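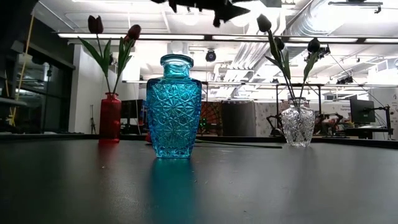

In defence of keeping the good stuff out

2025-07-11

My grandmother had a cabinet, and I suspect yours did too. It had glass doors and a little key, and inside it lived everything in the house that was worth looking at. Plates with gold rims. Six sherry glasses. A cut glass bowl so heavy that it took two hands to lift, which I know because I was once allowed to lift it. We ate off the brown plates from the kitchen cupboard, every meal, every visit, Christmas included, while the gold rims watched us through the glass.

I've been thinking about that cabinet all year, because I've had to empty one of my own. We moved in the spring, from a house with a dining room to a flat without one, and the cabinet (pine, ugly, bought in a hurry) wasn't coming. So I sat on the floor with newspaper and went through it shelf by shelf, and what I felt, mostly, was embarrassed. There were napkins in there still pinned to their cardboard. There was a tablecloth I'd been given for my wedding and had unfolded once, to see how big it was. It was very big! I folded it up again.

So this is my argument, and I'll make it badly but with feeling: if you own something nice, get it out and use it until it breaks.

I know the case against, as I lived by it for years. Things get chipped. Children have elbows. The dishwasher eats gold paint, and washing up by hand at ten at night is nobody's idea of a treat. And there's a quieter reason underneath, which I think is the real one. We save things because we're expecting a better day than this one. Somewhere ahead there's a dinner with candles and clever guests, where we're wearing something ironed, and the good glasses are for that. A wet evening with pasta and the telly on doesn't seem to deserve them.

Well, I've had a lot more wet evenings than candlelit dinners. I'd guess most people have. If the glasses only suit the second sort, they're going to spend their whole lives in the dark.

The shop where I finally let go of most of the furniture is called Plitine, down by the old bus depot, and if you live anywhere near one of these places you'll know how it goes. You walk in to drop off a cabinet and you see, all along the back wall, what everybody else's cabinets had in them. Whole dinner services, not a scratch. Boxed fish knives. Coloured glass by the shelf, blues and reds and that lovely murky green. One tea set was marked at 13 pounds for the lot, still with the shop tissue tucked inside the cups. Somebody had kept that tissue in place through who knows how many house moves. I stood there feeling properly sad about tissue paper.

I bought the tea set, obviously. I'd gone in to get rid of things. But we've used it every morning since, and one of the saucers has already gone, and I find I don't mind nearly as much as I'd have expected. The saucer had a few months of toast crumbs and wet teaspoons. It had done more in a kitchen than in all the time before.

A friend told me this was all very well with second-hand cups, but what about things that cost real money? Fair point. I'm not going to tell anyone to fling their heirlooms about. I do own one expensive thing, a Fovari casserole dish that was 68 pounds in a sale and made me feel slightly ill at the till, and for the first year I cooked in my old tin one and kept the Fovari on top of the fridge like a trophy. Then the tin one lost its handle. The expensive dish now has a brown ring on the inside that no amount of soaking will shift, and it makes the best stew I've ever managed. I can't prove the two are connected.

What I'd say about money is that the price has been paid either way. You don't get any of it back by leaving the thing on a shelf. There's a belief going round that old china is a sort of savings account, and anyone who has tried to sell some will put you right on that very quickly. My aunt was convinced her dinner service was worth 400 pounds. She was offered 20, and asked whether she could carry it in from the car herself. She took it home in a temper and has eaten fish fingers off it ever since, and I've never seen her enjoy her tea so much.

I should be fair to the cabinet, though. There was something in having a part of the house that you weren't supposed to touch. I remember pressing my nose to those doors, and I remember the smell when they were opened, polish and old cupboard. Would I remember the bowl half so well if we'd had crisps in it every Saturday night? Perhaps not. A bit of ceremony does children good, and possibly adults as well. I went back and forth on this for weeks, and where I've ended up is that you can have ceremony without the key. Put flowers on the table, even daft ones. Light the candle for beans on toast. Use the tablecloth, and when someone spills on it, let the stain be the evening you remember it by. (Mine has beetroot on it from a birthday in August. I look at it and think of the cake collapsing.)

My one exception is anything that frightens you. If you hold your breath every time a guest picks up their glass, neither of you is having a nice time, and the glass should go to someone with steadier nerves. My sister had a pair of Pinolach goblets like that, thin as a soap bubble. She gave them to a neighbour who drinks orange squash out of them, and by all accounts both goblets are doing fine.

As for my grandmother's heavy bowl, it came to me, and for a long time I did just what she did with it. It moved house wrapped in three jumpers. These days it sits by the front door and has keys in it, and a bicycle pump adaptor, and some coins from a holiday, and whatever was in everybody's pockets. She'd have been horrified, I think, for the first week. After that I reckon she'd have started dropping her own keys in it.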